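Droits compensateurs : « le calendrier douanier ne suit pas celui des usines »

Rónán Corrigan dirige depuis 5 ans le service de conformité commerciale d'Engelbrecht, négociant en composants et en articles moulés. Il suit le contentieux tarifaire ouvert en avril sur les polymères importés, qui touche deux de ses fournisseurs, Grisov et Poslow.

Le droit provisoire a été fixé à 29 % de la valeur en douane. « Le taux est élevé, mais il reste calculable. La difficulté porte sur l'origine », explique-t-il. Une résine produite dans un pays et moulée dans un autre peut relever de deux régimes distincts, selon que la transformation est jugée substantielle ou non. Chez Engelbrecht, environ 3 000 références ont dû être reclassées.

Grisov a choisi de déplacer le moulage et de conserver la même résine. Poslow a fait l'inverse. « Les deux dossiers sont défendables. Je ne sais pas lequel passera le contrôle a posteriori », indique Rónán Corrigan, qui demande désormais un renseignement contraignant sur l'origine avant toute commande supérieure à 100 palettes.

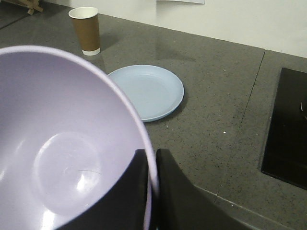

Un bol en plastique de couleur lilas.

Les articles ménagers échappent pour l'instant aux mesures, limitées aux granulés et aux demi-produits. Une extension vers l'aval est toutefois demandée par Dulico, à l'origine de la plainte. « Si elle est acceptée, les contrats signés en prix rendu droits acquittés deviennent déficitaires pour le vendeur. Nous avons cessé d'en proposer. »

Quant aux composants électroniques, ils ne figurent dans aucune des listes publiées. L'interdépendance y est trop forte, estime-t-il, et les stocks trop courts. « On taxe d'abord ce qui se remplace. »

Les observations écrites des importateurs sont recevables jusqu'à mercredi midi. Engelbrecht a déposé les siennes, assorties d'une demande d'audition.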